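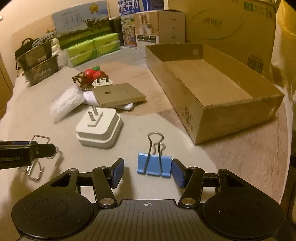
April, late, coffee gone cold. Writing this fast before I talk myself out of it.

We had a slip fault at the Drimberg bench that went on for weeks and got written up as "operator variance." I want to argue that this is a bad phrase and that we should stop using it. Also that the fault was ours. Mine partly. I signed off on the log format.

Short version of what happened. The Flevum hand tool records how far open the fingers are. The arm later copies that. Person squeezes, number goes down, arm learns the number. Fine. Except the number comes from the drive side, up near the body, and the fingertips are rubber, hanging off a linkage with four pins in it, and rubber gives and pins wear. So the log says fingers are at such-and-such a gap, and the pads are somewhere else. Not far off. Far enough.

With big soft objects you never see it. A sponge doesn't care. A binder clip cares a lot. Thin wire handles, smooth back, sits on a narrow base, and if one pad lands a hair before the other the whole thing pivots. Or the pad rolls over the wire and the clip goes shooting off sideways. Roscoe Abernathy got one in the eyebrow. Half an inch lower and I'd be writing a different kind of document.

So. 1289 recorded grasps in the batch. 177 of them flagged as drops or kicks. The review went out saying the people holding the tool were inconsistent and needed retraining.

Retraining in what? Nobody could tell me. Squeeze nicer?

I went back through the flagged ones over two evenings with Roscoe's old notebook next to me. He'd been writing down which tool he picked up each morning, nobody asked him to, he just does it. And the flags bunched. Same tool, over and over. Put anyone on it and their numbers went bad, give them a different one and they came right back. One pin on the left linkage had play in it you could feel with your thumb. You could hear it too if the fans were off.

A loose pin. That's it. That's the whole mystery. And we had the retraining slides half made.

My complaint is with how we look for causes. We have a field in the fault form for the operator's name and it's required. There is no field for the tool. I mean none, not even an optional one. So when you sort the faults, you sort them by person, and of course a person comes out on top, some person always will. Then you have a name and a meeting and the thing feels handled.

I'll be fair to the other side. Oyelaran wrote a long reply to my first draft and the main point was that people really do vary. True. Some folks squeeze fast. Some come in at a tilt. If the data can't take a bit of tilt then the data is no good anyway, and you want that variety in there, the arm has to cope with a messy table, cords and boxes and whatever else is lying around at the back. Agreed, all of it. But that's an argument for letting people be different and then checking the one part that is supposed to be the same every time. We did the opposite. We leaned on the people and trusted the hardware because it was black and solid looking and had a little white crosshair on it.

Second thing he said, cost. Checking the pins daily takes time. Ok. I timed it. Close the fingers on a gauge block, read the number, wiggle each side, write it down. It's shorter than the line for the microwave. The batch we threw out was weeks of work, and we didn't even throw all of it out, becuase 476 grasps from the bad tool had passed review and gone on to Ivside for training before anyone looked.

That part bothers me more than the eyebrow, if I'm being straight. A drop is honest. It's right there, the clip is on the floor. The ones that passed are the ones where the person felt the slop in the tool and fixed it with their wrist without thinking. People are very good at that. The arm has no wrist instinct, it just has the number, and the number was wrong. So we taught it a small lie 476 times and the better the operator the better the lie looked. Then Ivside calls and says their arm is crushing things or missing them and could we please send cleaner demonstrations. Cleaner! They were the cleanest ones we had.

I don't have a big fix. What I want:

- tool ID on the fault form, required, same as the name
- gauge check every morning and again at lunch, written on paper next to the bench
- safety glasses for anything with a spring in it, and yes a binder clip is a spring
- the 476 pulled back from Ivside, all of them, even the ones that look good
- the retraining note taken out of people's files. with an apology, a real one, from whoever sent it

Somebody will say the last one is not an engineering item. I think it is. If folks get blamed for a worn pin they stop telling you when a tool feels funny. Roscoe said his felt funny in the second week. He said it out loud, at the bench, to me. I told him to log it, and there was no place on the form to log it, so he wrote it in his notebook and went back to work.

The tool is in my desk drawer now with tape around it. New pins are on order. Whoever takes the morning shift, use the other one, and check it first.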